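## Shelf work: the October round of examples

The Trulton room has gone over to fallen stock for this round. Canisters are laid down on the lower shelf and the robot is driven through picking them up, one at a time, by someone on the controls.
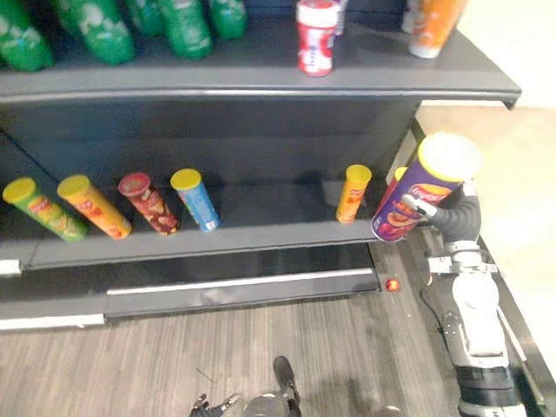
Matúš Doležal wrote in after the last issue to ask why we don't just record upright canisters and let the model work out the rest. He tried that at Jarkau, he said, and the arm kept coming in from the top as if everything on the shelf were standing, then closed on air. His advice was to get the tipped ones in early and to stop throwing away the slow attempts.

We've taken up both points. The target for the round is 4000 examples, and 90 of those are set aside for testing and won't be used in training. A slow pick now stays in as long as the canister ends up in the hand. A dropped one is kept too, under its own label, so that Hanyu Cheng can pull those out or leave them in when she trains.

A few changes for anyone booked on the controls:

- Start each recording with both hands clear of the shelf.
- Vary the angle of the canisters between runs. Too many of the early ones were lying the same way.
- Mix the colours and labels. The Bevan set leaned heavily on one flavour and the model picked up on it.
- Stop the recording before you reset the shelf – we had 46 files last month with somebody's forearm in the final seconds.

Sessions run 2 hours, with a break in the middle. Gert Dlamini has the booking sheet and can move you if your slot no longer suits.

The upper shelf stays as it is for now. Picking from up there is planned for the next round, once the wrist limits have been checked.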